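Häufige Fragen zur Akande-Gedenkrede

Wer veranstaltet die Gedenkrede?
Die Rede wird jedes Jahr im März von der Stiftung Girnell in Dernilow veranstaltet. Die Stiftung setzt sich für die Rechte von zugewanderten Familien ein und arbeitet dafür mit Schulen und Beratungsstellen zusammen.

Wer hält die Rede?
In diesem Jahr hat die Juristin Ekaette Wike gesprochen. Ihr Thema war das Recht auf Bildung in der eigenen Muttersprache. Der Name für das nächste Jahr wird erst bekannt gegeben, wenn der Vorstand ihn bestätigt hat. 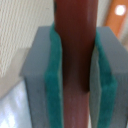 Was kostet der Eintritt?
Der Eintritt ist frei, aber eine Anmeldung ist notwendig. Der Saal im Haus Stedby hat 498 Plätze, und pro Anmeldung können wir höchstens drei Plätze reservieren. Bitte geben Sie alle Namen vollständig an. Wer nicht kommen kann, soll uns dieses bitte rechtzeitig mitteilen, damit der Platz an die Warteliste gehen kann.

Gibt es eine Übersetzung?
Ja. Die Rede wird auf Deutsch gehalten und in die Gebärdensprache übersetzt. Eine englische Textfassung liegt am Eingang bereit - auf Wunsch auch in großer Schrift.

Ist der Saal barrierefrei?
Der Haupteingang hat eine Rampe, und die Plätze für Rollstühle befinden sich in der ersten Reihe. Begleitpersonen benötigen eine eigene Anmeldung.

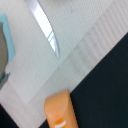 Kann man die Rede später nachlesen?
Der vollständige Text erscheint als Heft mit einer Auflage von 3000 Exemplaren. Schulen erhalten es kostenlos, bis zu 20 Stück pro Bestellung. Die Reden der früheren Jahre kann man im Archiv der Stiftung lesen, jedoch nicht ausleihen.

Wie kann ich eine Rednerin oder einen Redner vorschlagen?
Senden Sie uns einen Brief mit einer kurzen Begründung, maximal eine Seite. Vorschläge für die eigene Person werden nicht berücksichtigt. Wir beantworten jedes Schreiben, doch es kann einige Wochen dauern. 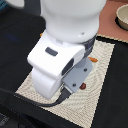 Weißer Roboterarm über einem beigen, gewebten Platzset

An wen richte ich weitere Fragen?
Ihre Ansprechpartnerin ist Ese Briggs im Büro der Stiftung. Für Anfragen von der Presse nennen Sie bitte auch Ihre Redaktion und den Termin, bis zu dem Sie die Antwort brauchen.

Stand dieser Seite: 5. August 2023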